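Hilo sobre toallas, que ayer prometí contar cómo las doblo y ya me lo han pedido varios.

**1/**
Vengo de lavar y guardar todas las del baño y las de la cocina. En casa somos tres y las toallas se acumulan más rápido que la ropa. Si las dejo un día en la silla, al siguiente hay una montaña y cada uno coge la que quiere.

**2/**
Antes las doblaba en cuatro y las apilaba. Se caían. El armario del pasillo tiene las baldas estrechas (es un Skolar viejo, de los de montar en casa) y una toalla de baño doblada en cuatro sobresale por delante. La puerta no cerraba.

**3/**
Probé a enrollarlas. Quedan bien en las fotos de los hoteles. En mi armario rodaban y, al sacar una, bajaban dos más.

**4/**
Lo que hago ahora con las de baño: a lo largo en tres partes, alisar con la mano, luego por la mitad y otra vez por la mitad. El canto redondo hacia fuera. Con eso caben en la balda y se saca una sin desmontar el resto.

**5/**
Las de lavabo van igual, pero con un doblez menos. Las de cocina, que son finas, las pongo de pie en un cajón, como si fueran carpetas. Eso lo aprendí de Dirceu Evangelista, mi antiguo compañero de piso, que tenía así hasta los trapos del polvo.

**6/**
Antes de doblar: que estén secas del todo. Parece obvio. En enero, con la calefacción a ratos, una toalla gorda puede estar seca por fuera y húmeda en la costura. Toco siempre el borde. Si está frío, vuelve al tendedero.

**7/**
Sacudirlas al sacarlas de la lavadora. Dos sacudidas fuertes, cogidas por el lado corto. El rizo se levanta y luego no raspan.

**8/**
Suavizante no uso. Lo dejé en agosto y se nota: las toallas secan mejor. Medio vaso de vinagre blanco en el cajetín de vez en cuando, y ya. El olor se va al secarse.

**9/**
Me preguntan por las muy peludas, esas de rizo largo que parecen una oveja. Son las peores de doblar. Abultan mucho, no marcan el pliegue y la parte de arriba se echa hacia delante aunque la aplastes. Con dos dobleces me conformo. Si intento un tercero, se abre sola.

**10/**
Para esas sirve una superficie lisa y despejada. Yo lo hacía encima de la cama y el colchón se hunde, así que el doblez sale torcido. En la mesa se hace mejor. Extender, pasar el antebrazo de un lado a otro, doblar, pasar otra vez el antebrazo.

**11/**
El otro problema de las claras es que se ve todo. Una mancha amarillenta o anaranjada del tamaño de la yema de un dedo, en una toalla azul marino, ni la encuentras. En una blanca rota es lo primero que miras. 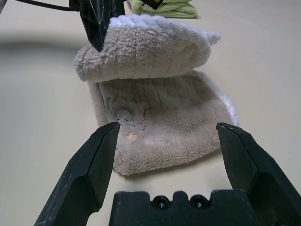
**12/**
Con una mancha pequeña de ese color empiezo por lo suave: agua templada y jabón de lavar a mano, frotando con los dedos y sin cepillo, que el cepillo arranca el rizo. Lo dejo una hora. Si sigue ahí, percarbonato disuelto en agua caliente, mirando antes la etiqueta, y a remojo toda la tarde. Lejía no, que a algunas me las ha dejado más amarillas de lo que estaban.

**13/**
Si la tela tiene algún dibujo o bordado cerca, pruebo primero en una esquina. Perdí una toalla con un ribete rojo por no hacerlo. Salió rosa por todas partes.

**14/**
Si la mancha no se va, la toalla baja de categoría. Pasa a secar el suelo de la ducha o al perro. No la tiro por eso.

**15/**
Y las que ya no sirven ni para el perro: en la protectora de mi barrio las aceptan, limpias aunque estén feas. Preguntad antes en la vuestra, que a veces no tienen sitio.

**16/**
Me pregunta una seguidora cuántas tengo. Dos de baño por persona, dos de lavabo por persona y una de más para visitas. Para la cocina, 13 paños, que son demasiados, pero me los regalan.

**17/**
Mañana sábanas bajeras, si tengo tiempo. Aviso de que la mía de 2 metros todavía no me queda cuadrada y acaba hecha una bola al fondo de la balda.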